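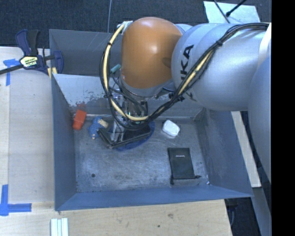

Bacs métalliques ouverts Stadomico, série Gulberg

Référence catalogue : 232
Mise à jour de la fiche : 16/11/21

Un bon bac, on s'en sert tous les jours sans y penser, et c'est un peu pour ça qu'on aime autant la série Gulberg ! Elle est arrivée chez nous en avril et elle a vite trouvé sa place dans l'atelier, puis dans la réserve, puis (avouons-le) dans le garage de plusieurs d'entre nous. Forme rectangulaire, dessus entièrement ouvert, parois en acier plié : on attrape ce qu'on cherche d'un seul geste, même avec des gants.

Pour quels usages ?

La visserie en vrac, les raccords de plomberie, les chutes de profilé, les pièces en attente de contrôle. Au jardin, les bacs avalent aussi très bien les bulbes, les piquets et les pelotes de ficelle. Halyna Boiko, qui restaure des horloges, y range ses mouvements démontés sur un lit de feutre, et elle nous a envoyé une très belle idée de séparation en carton plume que nous avons reprise dans nos conseils de rangement.

Ce qui nous plaît

Les bords d'abord. Ils sont repliés vers l'extérieur, donc pas d'arête vive sous les doigts, et la prise est franche quand on soulève un bac chargé. Le fond est plat, sans nervure où se coincent les petites rondelles, et un coup de balayette suffit pour le vider de sa poussière. La finition d'origine est brute légèrement huilée ; elle se patine avec le temps et les rayures s'y fondent joliment. Ceux qui préfèrent la couleur peuvent demander le thermolaquage Zorell, que nous proposons en gris clair ou en bleu nuit.

Caractéristiques

Matière : acier plié, soudures aux angles
Forme : rectangulaire, ouverte sur le dessus
Finition : brute huilée, ou thermolaquée Zorell en option
Conditionnement : lot de 2
Garantie : 2 ans
Stock au dépôt : 2000 pièces

Poser le bac sur un plan en bois

Beaucoup d'entre vous ont un établi ou une table en bois clair, et l'acier peut y laisser des marques. Collez quatre patins en feutre sous le fond, ou glissez dessous une chute de liège. Pour un poste fixe, le tapis antidérapant Karamanlidis est une merveille : il se découpe aux ciseaux, se lave à l'eau savonneuse et le bac ne bouge plus, même quand on y fouille énergiquement.

Entretien

Un chiffon sec après usage, et une goutte d'huile fine sur les angles quand l'atelier est humide. Évitez les éponges abrasives sur la version laquée. Si un point de rouille apparaît sur la version brute, passez une laine d'acier très fine, essuyez et huilez de nouveau.

Accessoires compatibles

Séparateurs amovibles en acier
Porte-étiquette à clipser sur le rebord
Tapis antidérapant Karamanlidis, vendu au mètre

Les séparateurs de l'ancienne série s'adaptent aussi, à condition de retirer les pattes latérales.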